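4.2 Comparing two hand-held grippers
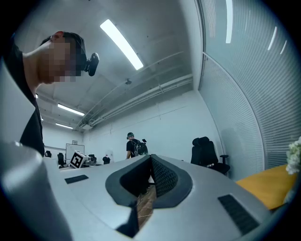 Run the same trial with the Vonex and the Wurnden gripper before you choose one for your Skolteo controller.

1. Charge both grippers fully and update the controller.
2. Set the grip force to 6 on each.
3. Put on the head camera and tighten the strap until it no longer slips.
4. Start recording, then wait 15 seconds for the clocks to match.
5. Pick and place the test block. Stop after 400 cycles.
6. Save the log under the gripper's name.

Note: Error 317 means the marker was lost – restart from step 4.

Caution: Keep fingers out of the notch while the gripper is powered.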